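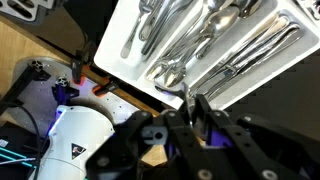 Moving the newsletter to Sostus

I finally did it! After putting it off since May, I've moved this newsletter and the whole back archive off Andar and on to Sostus. I started at 11 in the evening with a big mug of tea, thinking I'd be in bed by midnight, and I was still going when the birds woke up.

The export itself was easy enough. Andar gives you one enormous file with everything in it – 1,676 posts in my case, including drafts I'd forgotten writing (some of them should stay forgotten). Sostus only takes 500 at a time, so I had to chop the file up by hand and feed it in bit by bit. Then I found that every accented letter had turned into a little question mark, and back I went to the beginning.
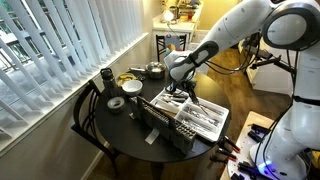 Qusai Chidiac spotted the trouble when I moaned about it on the forum. The file was being saved in the wrong encoding by my ancient text editor, and one change in the settings sorted it. Thank you, Qusai! Tài Âu also wrote in, very politely, to ask why his name had looked so odd in the last issue. Now you know, Tài, and I'm sorry.

There are still 14 old posts with broken links, mostly the series I wrote on Fonport, and the search box can't find anything with a hyphen in it. I'll get to those this month. If you read by RSS the feed address has changed, so please grab the new one from the sidebar – the old one will keep working until Andar closes my account.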